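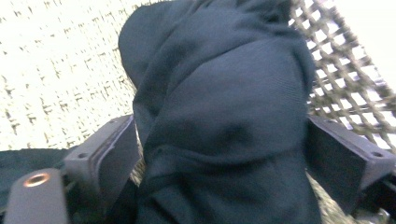
Washing navy and black knits without the fading
Forum: Home and Laundry
Page 1 of 1

tidewrack
24 December 2019
I've got a lot of dark stuff, mostly navy, and it all goes the same sad grey-blue within a year. Jumpers, hooded tops, the children's school cardigans. I wash at 40 with ordinary bio powder, whatever the supermarket has on offer, and dry on the airer over the bath, or in the tumble dryer if we're desperate. Hard water here, if that matters. The kettle furs up in no time.

The school ones bother me most. They're meant to last until June and the older one's already looks washed out at the cuffs and down the front. Is it the powder, the temperature, or are the clothes just badly dyed these days? I don't want to hand wash anything.

bramley_two
Powder. Most of the ordinary ones have bleach in and that's what takes the colour out. It's good for towels and pants and no good for navy. Get a liquid or gel made for colours, they don't have bleach in. I changed over years ago and the difference was plain after a few months.

Also drop to 30.

Pegbag
Agree with bramley on the bleach but I'd put the dryer first. Look at what comes off in the lint filter after a dark load. That fluff used to be your jumper. The surface gets roughed up and it looks paler even when the dye is still there.

Inside out, zips done up, small load, 30, colour liquid, airer. I do that with everything dark and it's been fine.

ironmonger_lass
Small load is the opposite of what I was told. I was told fill it properly so things don't get thrown about so much. Half loads knock everything against the drum.

Pegbag
Depends on the machine I suppose. If mine's full the clothes come out with white streaks where the detergent hasn't rinsed off. Two-thirds full is what I mean by small.

ironmonger_lass
That's too much detergent, not too many clothes.

Pegbag
Could be both.

tidewrack
Thanks all. I didn't know about the bleach. Checked the box and yes, "oxygen-based bleaching agent", it's right there on the back. So that's one thing.

What about vinegar? My mother-in-law swears by a cup of it in the drawer to set the dye. She also does salt.

corner_mangle
Neither sets the dye. Whatever dye is in a shop-bought jumper was fixed, or not fixed, at the factory and a cup of vinegar at home won't change it. I worked in a commercial laundry for a good while and we never used it for that. What vinegar can do is help rinse out limescale and leftover detergent, and that dull film is a lot of what people call fading. In hard water it might look as if it's worked. But it isn't kind to the rubber seals if you do it every wash, and never let it anywhere near chlorine bleach.

Salt does nothing that I know of.

bramley_two
I've used vinegar in the softener drawer for ages and my seals are fine.

corner_mangle
Good. Plenty aren't. I'd still rather people used a proper water softener tablet or just dosed for hard water as it says on the pack.

quarryview
Has your machine got an eco setting? Ours is an Alent and the eco cotton one runs for 3 hours. I used it for everything thinking it was gentle and it was wearing my things out. Long wash means a lot of rubbing. I do darks on the 30 minute quick wash now with a low spin and they come out clean enough, they're only jumpers, nobody's been down a mine in them.

Pegbag
Quick wash won't rinse as well though, so you're back to the streaks.

quarryview
Use half the liquid. I do and there aren't any.

corner_mangle
Both right. Short cycle, less detergent, press the extra rinse button if there is one. For knitted cotton or a cotton mix I'd also turn the spin down to 800. Nothing to do with colour, but it comes out with fewer hard creases, and those creases are where the pale lines start if you then bake them in on a radiator.

ironmonger_lass
Yes to the pale lines. I had a navy hoodie with a light stripe across the hood where it was always folded on the radiator. It never came out.

tidewrack
I've got exactly that on a couple of things and thought it was the sun.

marram
It can be the sun as well. Don't line dry dark things in full sun, or at least turn them inside out. We're on the coast and a black T-shirt pegged out right side out goes brown at the shoulders in one summer.

Has anyone tried redyeing? I did three school cardigans with machine dye from the market in Mandside and I'd do it again. They were acrylic mix so they took it unevenly, a bit darker than the bought ones, but the school never said a word.

bramley_two
Acrylic shouldn't take it at all. Were they part wool or cotton?

marram
Label said cotton and acrylic, half and half. I expect only the cotton half took it. It was enough. The stitching stayed the old colour as it was polyester, and you could see that close up. Weigh them dry first, the packet goes by weight, and run an empty hot wash afterwards or your next whites will suffer. Ask me how I know.

Pegbag
I wouldn't put dye in a machine I had to wash baby clothes in.

marram
Each to their own. I ran the hot wash, then an old towel, and the towel came out clean.

quarryview
How much are new cardigans? If it's a supermarket one I wouldn't bother dyeing, by the time you've bought the dye and run two washes you may as well have a new one.

tidewrack
They have to be the ones with the badge, from the one shop, so not cheap. I might try dye on my own old jumper first and leave the school things alone.

So the plan is: colour liquid, 30, inside out, short cycle, less spin, airer only. I'll leave out the vinegar and not mention it to the mother-in-law.

ironmonger_lass
And don't wash them as often. Mine wore the same school jumper most of the week unless there was actual gravy on it. Sponge the cuffs. Half the washing people do is only because it was on the floor.

corner_mangle
That's the best advice on here. Cuffs and front go first from being scrubbed at, so dab and don't rub.

Pegbag
I wash ours every 2 days and they're not faded. But they are on the inside out routine.

tidewrack
First load done with a colour liquid and the extra rinse. No streaks. Can't tell about the colour yet obviously. Will post again when the cardigans have had a few more goes.

bramley_two
Do. And keep the old powder for the towels, no sense wasting it.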